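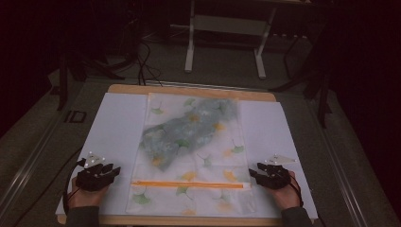 28 April 2020 – zipper bag task, hand-held grippers

Big day for the re-weighting idea! Da-eun Ra finished the new training run overnight and the policy is finally paying attention to the zipper. Short recap for whoever reads this later: the old Milcombe set treats every timestep of a demo equally, so the long reach toward the bag swamps the short bit where the pads close on the tab. We now cut each demo at gripper closure and weight the steps on either side of the cut by the inverse of segment length. That's the whole trick, a dozen lines in the loader.

Training set is 456 demos after filtering (460 before, four dropped for marker dropouts on the left hand). Validation error on the closing segment is down a lot, and the reach segment hardly got worse, which I did not expect. Curves are in the Nirkeck folder under run 1359.

Wrist view is where I think the next gain is. With frosted plastic and a leaf print, the network has plenty of edges to latch onto that mean nothing for the grasp.

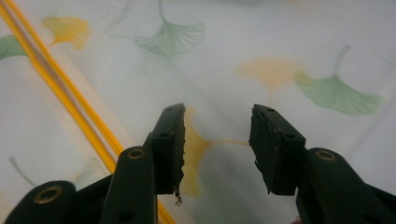 I tried masking the print with a simple color threshold – hopeless, the yellow leaves and the zipper strip are too close in hue. Random hue shifts on the crops look much more promising, and they cost nothing.

Also: pad faces are getting rough. Swap both pairs before the next session and write down which demos came before the swap, or we'll be chasing a ghost in the friction numbers.

Next: 70 more demos with the cloth inside the bag, same weighting, hue shifts on. Da-eun wants a run with the wrist views removed as a baseline. Good idea, queue it first.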